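Folding and Storing Knitwear and T-Shirts: FAQ

Can I sort and fold on a bed?
Yes. Smooth the sheet first and keep each garment type in its own pile. 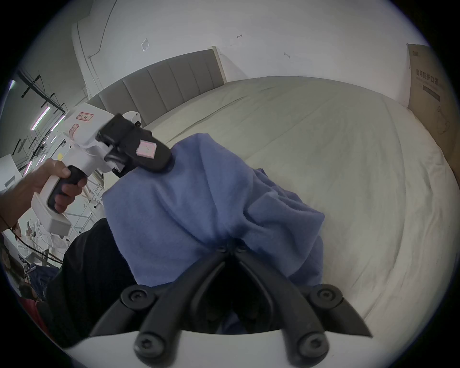 Soft knits should be lifted at two points and laid down without pulling. Long hanging stretches the shoulders. A bunched piece, like the blue one next to the black fabric, needs its creases opened out before the first fold.

How do I fold a short-sleeved T-shirt?
Lay it flat, fold it, then draw the lower corners apart until the body is level. Diagonal wrinkles are smoothed by hand toward the hem.
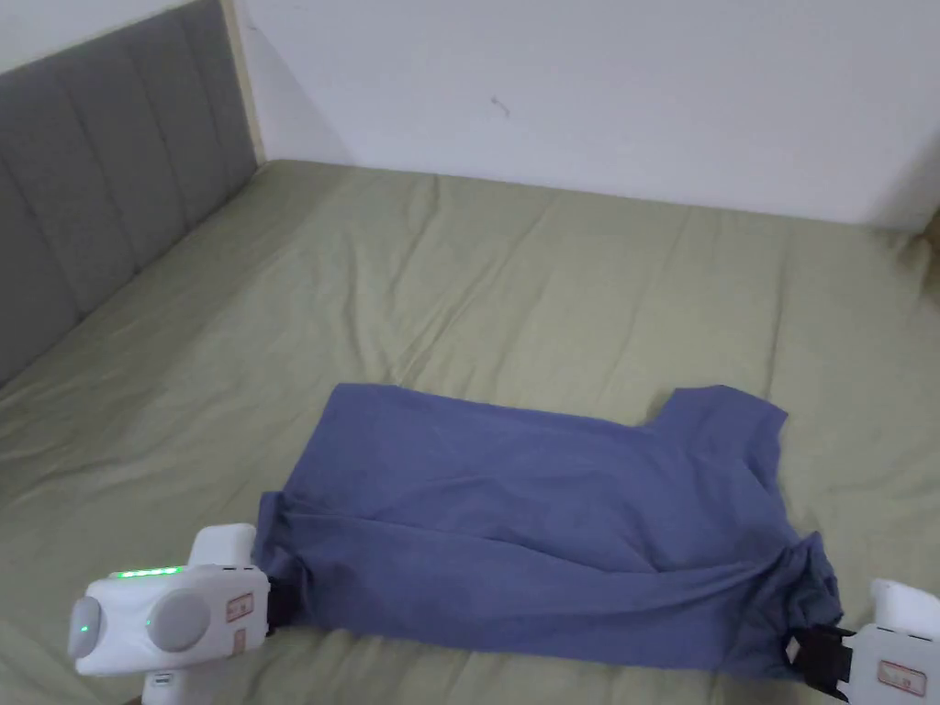
Which Tivholm drawer insert do I need?
The 305 mm insert holds nine folded T-shirts. Knits go in the deep insert.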